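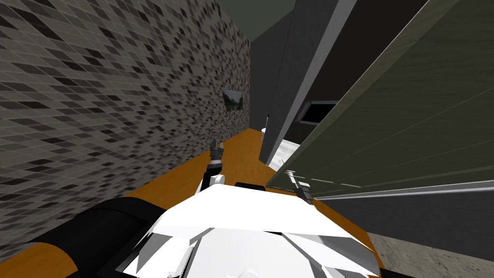
Section 4: Your First Sourdough Starter in the Livbridge Crock

Welcome to the fun part! By now you have washed the crock, checked the lid ring and found a spot for it on the counter (Section 3, if you skipped ahead). From this point on you are growing something alive, and it is going to smell wonderful in a week or so. Maybe a bit odd before then.

What you need

Whole rye flour, unbleached white flour, water, a kitchen scale, a rubber band and the long spatula from the lid pocket. A scale really does make this easier than cups. If yours only shows ounces, use the chart in Section 9.

4.1 Day one

1. Set the empty crock on the scale without its lid. Press the tare button so the scale reads zero.
2. Add 50 grams of rye flour and 50 grams of water. The water should feel barely warm on your wrist.
3. Stir until no dry flour is left. Scrape the corners, where the spatula tends to miss.
4. Lay the lid on top. Do not close the clamp.
5. Slip the rubber band around the outside, level with the top of the mix.
6. Leave it alone until the same time tomorrow.

CAUTION: Never clamp the lid on an active starter. The gas has to go somewhere, and pressure can crack the crock or pop the ring out of its groove.

4.2 Days two through seven

1. Stir the starter, then scoop out and throw away all but 50 grams.
2. Add 25 grams of rye flour, 25 grams of white flour and 50 grams of water.
3. Stir, scrape down the sides, move the rubber band to the new level and put the lid back on.

Do this once a day, at whatever hour suits you. Lorenz Lanz, who wrote the first edition of this guide, fed his at 6:30 in the morning with his coffee. Mine gets fed after supper and has never complained.

NOTE: Many starters bubble like crazy on day two and then go flat for a couple of days. Please don't throw yours out! The early bubbles come from bacteria that fade as the mix turns sour, and the yeast needs time to catch up. Keep feeding on schedule.

NOTE: A kitchen in July moves much faster than one in winter. If your starter rises and falls well before feeding time, use cooler water or feed it twice a day.

4.3 Is it ready?

Your starter is ready when it doubles within eight hours of a feeding, two days in a row. It should smell tangy, a little like yogurt or green apples – and the top should be domed and full of small holes. Some crocks get there in a week. Others need two, especially with white flour alone.

CAUTION: Pink or orange streaks, or fuzzy mold of any color, mean the batch is lost. Throw all of it away, wash the crock and spatula in hot soapy water, and start again at 4.1. Do not try to skim it. Gray liquid on top is only a sign of hunger, and you can stir it in or pour it off.

4.4 Building up for a bake

The country loaf in Section 6 calls for 300 grams of ripe starter. The evening before you bake:

1. Put 70 grams of starter in the crock.
2. Add 140 grams of white flour and 140 grams of water.
3. Stir well and leave overnight with the lid resting on top.
4. In the morning, take out your 300 grams. The rest goes back to regular feedings.

4.5 Taking a break

Feed the starter, give it an hour on the counter, then move it to the fridge with the lid unclamped. Feed it once a week. Before baking again, bring it out and give it two or three feedings at room temperature. The first rise after a long rest is slow, and the second is a joy to watch.

Shared 772 times | 2 comments

Related sections
Section 3: Washing and Placing the Crock
Section 5: Flours and How They Behave
Section 6: Country Loaf, Step by Step
Section 7: Pancakes and Crackers from Discard (by Flurina Sutter)
Section 9: Weight Charts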